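Kurkeck flat – laundry and living room gallery

A few pictures and notes from the flat at Kurkeck, added to as we go. This page covers the living room end, where most of the clothes get sorted. The kitchen and hall have their own pages, and the bedroom set from November has been moved to the archive.
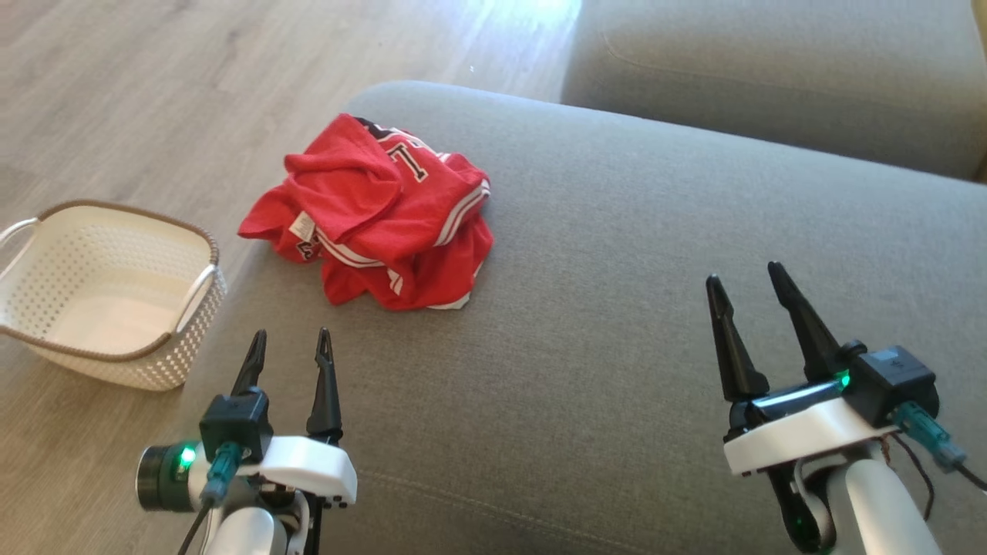
Red sports jersey with white trim on the grey sofa, white basket on the floor beside it.

The sofa is the Saha in grey fabric, with wide rounded seats and one long seam along the front. It does well as a sorting place – low enough to reach across, and deep enough for a bundle to sit without sliding off. Dark and bright colours go on first, whites go straight to the bathroom.

The basket is plastic with small square holes all over, a tan-brown rim and a looped handle at each end. We bought it from Arkach along with a second one for towels. It holds up to 115 litres according to the shop, though we have never filled it that far.

Jerseys are washed inside out at a low setting so the printed numbers last longer. We use Brilance liquid for colours and leave out the softener.

The floor is pale grey-beige planks with a wood look. It is swept before anything is sorted, and the basket can be pushed along it without leaving marks.

Page last updated Saturday, January 17, 2026
Pictures in all galleries: 202

Back to Kurkeck index
Next gallery: Hall cupboard and coats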